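Bench notebook, 1 June 2023

Spent the morning at the arm bench before the budget call, mostly to see for myself what we would be paying for. Retno Nasution wants a second station. I am still not convinced we use the first one well.

Gripper work at the bench this morning:

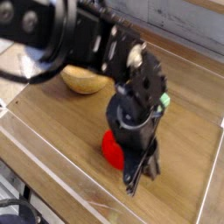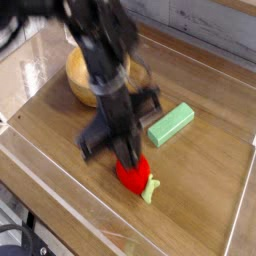
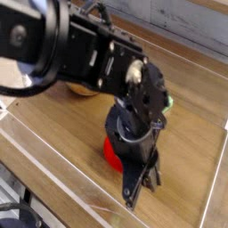 Quotes so far. Ginalon came back at 2123 for a gripper with a controller, cable extra. Zarkwood is 1805, but that leaves out the mounting plate, and their last plate needed two of its holes redrilled before it would go on our wrist. Add an afternoon of shop time and I doubt there is much of a gap. Clalleck will only quote for a full arm and wants a site visit first. I said no to the visit.

The cap we were given in January is 3000 for everything. Retno reads that as one gripper plus new side panels plus a spare set of fingers. I read it as one gripper and whatever breaks.

Things I don't believe yet:
- Ginalon's lead time of 8 weeks. Last order they said the same and we waited far longer.
- That faster fingers help us. Resetting the objects between runs eats more of the day than the grasp does.
- The "drop-in" claim on the Zarkwood sheet. Drop-in to what? There is no bolt pattern on the drawing.

Yeoh has a used unit with no hour count. Asked for the service log, got a brochure. Parking that one.

If we do buy, cable routing has to be a line in the budget. Every plan so far has it at zero, and then somebody spends a day with zip ties and charges it to nothing.

Retno to ask Zarkwood for the plate drawing. I'll time a full set of runs, resets included, and put the numbers on the next page. No order goes out before that.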